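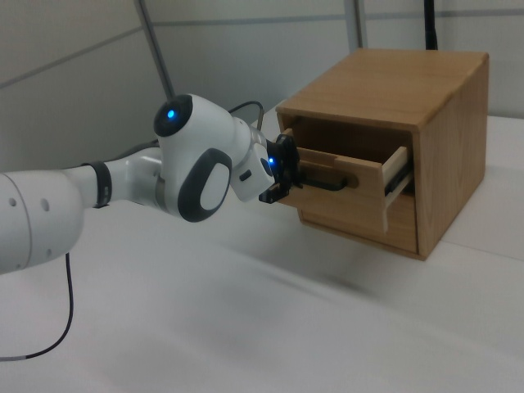
Kinesthetic teaching vs. teleop on the drawer task

Posted in November, filed under: data collection, manipulation

I have spent most of the month recording demonstrations of one task: open a drawer, let go, back off. The cabinet is a small wooden one with a single drawer on a metal slide and a curved dark handle. The arm has a two-position gripper command (open, closed) and no force sensing at the fingers. I wanted to compare two ways of showing it the motion, and I have enough data now to write something down.

Method one is hand guiding. Put the arm in zero-gravity mode, hold it at the wrist, move it through the task, record joint positions. Method two is remote control. A second, smaller arm sits on a desk behind the partition, I move that one, and the real arm follows. Both write to the same log format, a package called Gundine that Leen Mansour wrote for an earlier project and still patches when I complain.

I recorded 165 demonstrations in total. Cabinet position was changed between recordings, always within reach and always with the drawer front turned roughly toward the base of the arm.

Hand guiding

It is quick to learn. My first usable recording came on the third try. You can feel the slide through the arm, so the pull direction comes out nearly straight without much attention.

The problems are in the data. When I push the wrist, the joint torques contain my push, so the torque channel is useless for training and I dropped it. My arm is also in the side camera's view for most of the approach. Policies trained on those images had learned that a sleeve is part of the task. The usual fix is to replay the joint trajectory with the person out of view and record the images on the second pass. I did this for every hand-guided demonstration. It doubles the recording time, and the cabinet has to be put back where it was at the start, drawer included. I marked the corners on the table with a soft pencil and wiped them off before each replay.

Replays also fail on their own. Closing on a handle that is a few millimeters off shifts the whole cabinet, which is light and not fixed to anything. Those replays went in the bin.

Remote control

The images are clean on the first pass and the commands are separate from the measured positions. That second point matters more than I expected. With commanded and measured positions both logged, the gap between them during the pull is a crude stand-in for force, and the policy can use it.

The cost is feel. The Kinance follower software has a force reflection setting, but with my hardware it buzzes above the lowest gain, so I left it off. Without it I overpulled constantly in the first session. The drawer hit its stop and the cabinet came along for the ride. Darren Yeoman suggested scaling the leader motion down during contact, and I bound that to a foot pedal. With the pedal down, the follower moves at a quarter of the leader's displacement. Overpulls mostly stopped.

Approach angle is the other issue. With hand guiding I naturally bring the gripper in from above and tip it toward the handle. By remote control I tended to come in low and then hunt sideways. Moving my chair so that I looked at the cabinet from the same side as the arm base helped a great deal. I should have done that on the first morning.

Training

Same network, same settings, same number of steps for each set. One policy on hand-guided replays, one on teleop, one on both. Each was tested on 4 cabinet positions that do not appear in the recordings.

The teleop policy was the best at the grasp and the most careful on the pull. The hand-guided policy moved more smoothly through free space and then closed early, often with the fingers in front of the handle. The mixed policy was worse than either at the moment of contact. My guess is that the two approach styles average to a path that neither of us would choose - halfway between from above and from below is straight into the drawer front. I have not tested that guess properly.

One detail on the logs. The longest single file has 3,751 timesteps, nearly all of them me holding still while deciding whether the fingers were around the handle. Pauses like that teach the policy to pause. I now trim any stretch where the commanded motion stays under a threshold, except for a short window before the gripper closes. Trimming too close to the close event made the grasp worse in an early run, so the window stays.

Next

Leen wants the same comparison for closing the drawer, which I expect to be dull, as a push tolerates almost anything. I would like to try a taller cabinet first. I am also going to re-record part of the hand-guided set with the approach constrained to match the teleop one, and then retrain the mixed policy. If contact improves, the averaging explanation holds up a bit better.

The trimming script is in the Gundine repository under tools. It assumes the gripper channel is the last column, so check yours before running it.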